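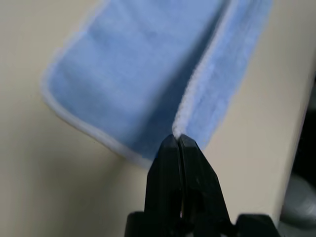

What is a storm welt on a shoe?

A storm welt is a strip of leather with a raised ridge, stitched around the edge of a shoe or boot so that the ridge presses against the upper and helps keep water out of the seam.

Storm welt

A storm welt, also called a reverse welt in some trade catalogues, is a form of welt used in the making of stitched footwear. It differs from the ordinary flat welt in having a lip along its inner edge. When the shoe is lasted and sewn, the lip stands up against the lower part of the upper and covers the join. Storm welts are found mainly on country boots, heavier brogues and walking shoes, and more rarely on town shoes with a thick sole.

Construction

The welt is cut from vegetable-tanned shoulder leather. In the older method a single strip is split along part of its width, and the upper layer is turned up to make the lip. In the newer method the strip is moulded or milled to shape before it reaches the shoe factory. A third type is made from two strips glued together, the narrower one forming the ridge.

The welt is sewn to the upper and to the rib of the insole in one pass. The cavity inside the welt is filled, usually with cork paste or felt, and the outsole is then attached by a second row of stitches through the outer part of the welt. As this second row does not enter the insole, the outsole can be cut away and replaced without disturbing the upper. The ridge takes up part of the width of the strip, so a storm welt is normally cut wider than a flat one for the same shoe. This gives the finished shoe a broader outline.

At the heel the welt may stop short at the breast line, leaving the heel seat nailed, or may run the full way round. The full version is described as a 360-degree welt. Its two ends are skived and overlapped, generally on the inner side of the heel, where the join is less easily seen.

Split welt and storm welt

The terms are not used consistently. Some makers keep "split welt" for the single strip with a turned-up layer and "storm welt" for the moulded kind. Others treat the two names as equal. Pattern books issued by the Laitinen last works list them under one heading with 2 sub-numbers, while the Werkell catalogue gives each its own page and adds a bevelled type that has no lip on the outer side of the toe. Repair shops tend to call all of them storm welts.

Protection against water

The lip covers the inseam but does not seal it. Water that stands above the level of the ridge can still pass between lip and upper, and the stitch holes remain a route for damp. A boot intended for long use in wet ground therefore needs a bellows tongue and waxed thread as well. The gap behind the lip also holds grit and old polish, which dry the leather if left in place. It is usually cleared with a narrow stiff brush before conditioner is applied.

Production in Plustthorpe

Plustthorpe was a centre for ready-cut welting. The Zustota mill on the east side of the town supplied strip in coils to boot factories across the county, first in flat form and later with a milled ridge. A surviving order ledger records 2,418 coils sent out in one year, of which about 700 were storm welting. The remainder was flat or wheeled. Milling of the ridge ended when the larger customers changed to cemented soles, and the machine was moved to the town museum – it is kept in store and is not on display.

Use in dress

Storm welts are regarded as informal. They are commonly paired with grained leather, rubber or commando soles and full brogue decoration, and worn with tweed, corduroy or denim. On smooth black calf they are unusual, though several makers offer them on plain derbies for winter wear. Contrast stitching in white or yellow thread along the outer welt is common on boots and less so on shoes.

See also

Goodyear welt
Norwegian construction
Veldtschoen
Insole rib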